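Notebook, Saturday – Closus bench, low-contrast grasping

Picked up the white-on-white problem again. The Zwane policy still treats the fingers as background whenever the table is the same shade, and Mkhize's suggestion of darker fingertips would only hide the fault. I want the number with the white gripper first.

Setup as in the November entry, with these changes:

Scene camera and gripper camera are both fed to the encoder. Last time the gripper view was dropped after the first crop, which Lekota found while reading the config.

Exposure locked on both. Auto exposure drifts when the plate is in view and the mask goes with it.

Object set limited to the red cube, the blue cylinder and the yellow foam blocks. Foam is the hard class. The pale yellow is close enough to the table that the segmenter drops one block or merges it with its own shadow.

Instruction fixed to "put the blue cylinder on the plate". The cube already on the plate is the distractor.

Ran 70 episodes with the old weights and 70 with the mask-augmented weights. Same start pose list for both, order shuffled by Harju's script. Timeout 14 s per attempt. 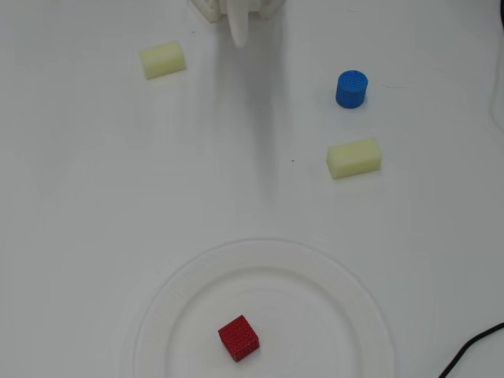
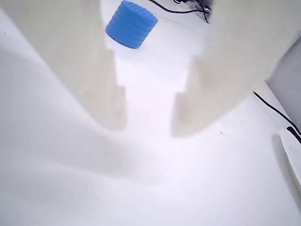

Scene view first, then the view past the fingers with the cylinder ahead of the gap.

Results

Old weights: 35 placed. New weights: 56 placed. A drop on the rim counts as a failure, even if the cylinder rolls in afterward. Msimang wants rim drops logged as a separate outcome and I agree, but the log format has no field for it yet.

Most of the gain is in the approach. With the old weights the arm stops short and closes on nothing, then retries from the same height. With the new ones the lateral error at closing is small enough that the stepped tips usually get either side of the cylinder. Placement error is unchanged between the two sets, as expected – the augmentation never touches the plate.

Remaining failures with the new weights, in order of frequency:

1. Shadow of the gripper taken for an object edge. The long faint one on the table is the worst, and it moves with the arm, so background subtraction is no help.

2. Near finger blur. At close range the fingers fill so much of the gripper view that the encoder has little else to work with. Cropping helps in replay. Not tried on the arm.

3. Cable. The black cable is the strongest edge in the scene view and the attention maps go to it in 5 of the failed episodes. Could be coincidence. Route it differently and repeat before claiming anything.

To do

Repeat with the lamp moved to the Undwood side, new weights only.

Gumede to rerun the replay set (175 clips) with the gripper view masked out, to see how much the second camera is worth.

Wipe the table before the next set. Specks show up in both views and the segmenter gave one of them an object ID.

Ask Irndale whether the foam comes in another color. If it does, keep the pale blocks anyway as the hard case.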